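## Braço robótico na bancada: regras para mexer em comida embalada

Valem para quem usa um braço pequeno de mesa na cozinha ou na copa. São as que seguimos na Hadetti, com poucas mudanças desde fevereiro.

- Antes de ligar, passe um pano com álcool nos dedos da garra e deixe secar.
- Só comida embrulhada. Pão, fruta cortada e queijo sem filme ficam fora do alcance do braço.
- Limite de carga: 700 g, já com a embalagem.
- Facas e copos de vidro saem da bancada.
- O botão de parada fica do lado de quem opera – nunca atrás do braço.

Para sanduíches, use um cesto baixo e aberto, com a borda livre dos dois lados, e ponha uma peça por vez. O filme deve estar bem dobrado na ponta, porque uma aba solta prende na garra.
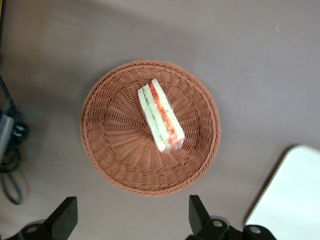
Com que frequência se apertam os parafusos da garra?

A cada cinco dias de uso, com o braço desligado da tomada. Se algum girar solto, troque o parafuso antes de voltar ao trabalho.

Outras duas coisas que costumam ficar para trás:

- Cesto de vime não vai de molho. Escove a seco e forre com papel se for receber comida.
- Anote as paradas de emergência num caderno, com hora e motivo. Hoi-yan Hsiao revisa o nosso às terças.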